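Wurkari Shelf Set: recordings from the open day

README

What is in this folder

Wurkari Shelf Set is a small collection of recordings made with hand-held grippers during the November open day at the Pernell workshop. Visitors could take a pair of grippers and tidy a shelf with them. The set holds 400 episodes, split into 3 parts, and takes 40 GB when unpacked. Jolán Simon prepared the files and wrote this text. Please write to me if some sentence is not clear.

How the demonstration went

The doors opened at ten in the morning. Each visitor first got a short explanation at the table, then tried to open and close the fingers on a piece of foam. After this they worked at the shelf. The shelf was full of small things of the kind people keep at home: brushes, tubes, paper notes, a glass bowl of marbles, clear plastic boxes. We did not ask for a fixed order. The visitor chose an object, said its name aloud and moved it.

The soft plastic tub was a popular choice. It is light and it turns easily when only one finger touches it, so many people needed a second try.

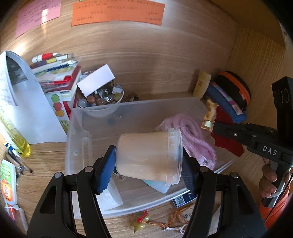

Files

episodes/ has one folder per episode, with video and finger opening values.
names.csv has the object names as the visitors said them, translated to English by me.
skipped.txt lists the episodes I removed, with a short reason.
The clock of the left gripper was slow before lunch. The Drivier export tool corrects this, but only if you use the option "shift". Without it you will see the fingers close too early.

Labels

There are nearly 2340 labeled grasps. A grasp starts when both pads touch the object and ends when one of them leaves it. If a visitor dropped the object and took it again, I counted two grasps. Ardeleanu made the label tool, and its manual is in the docs folder.

Small hard objects were labeled by hand. The drawing eraser is one of them: the grip is on its two short ends, a pad on each side. 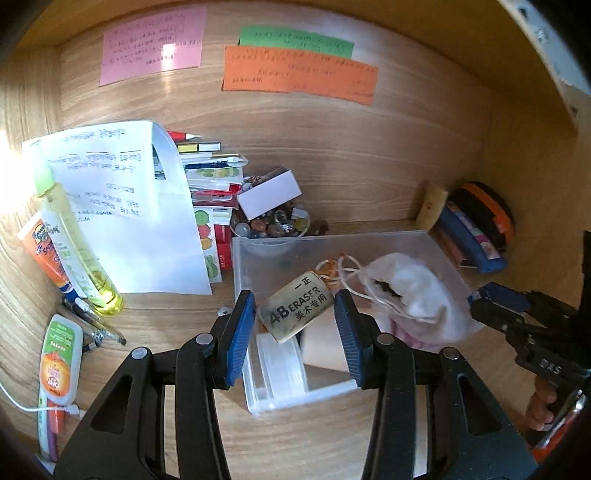
For such objects the finger opening alone does not tell you much, and I had to look at the video many times to decide the start. I expect errors of a few frames there. For the bigger objects the automatic labels were good enough and I left them as they are.

Known problems

Sound is removed from all episodes.
Some object names are not the same from one visitor to another. The same bag can be "pouch" and "purse".
The folder for part 2 has no calibration file. Use the one from part 1.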